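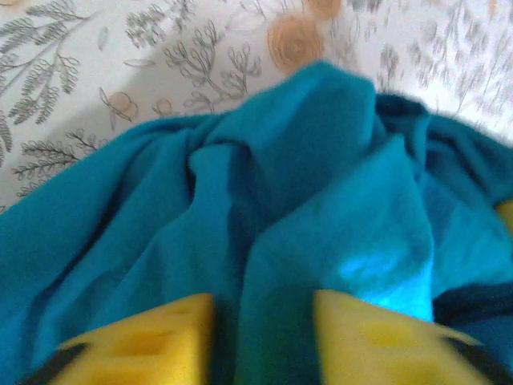

Retest reliability of a short mood questionnaire

Student project report, Department of Psychology, Nilitz. Submitted 2020-12-06.

The Tovamer scale is a 12-item questionnaire on everyday mood. It was written for adults, and we wanted to know if first-year students give steady answers when they fill it in twice, two weeks apart.

We sent the invitation to 3000 students in Nilitz and Serkberg. Of those who agreed, 300 were chosen at random and completed both rounds. The first round took place in May. Items were scored from 0 to 4 and added up, with items 3, 7 and 11 reversed.

The total scores from the two rounds correlated at .81. Item 7 was the weakest - several students wrote in the comments box that they did not understand the word "listless". Leaving it out raised the figure to .83. Scores did not differ much between the two towns.

Our sample was mostly women aged 18 to 20, so the results may not hold for older students. We also had no second measure of mood to compare with. The Atallah interview would have been suitable, but it takes 40 minutes per person and we did not have the time. The full item table is in Appendix B.

This site uses cookies. By continuing you accept our cookie policy.

© 2020 Nilitz Student Projects | Contact | Back to top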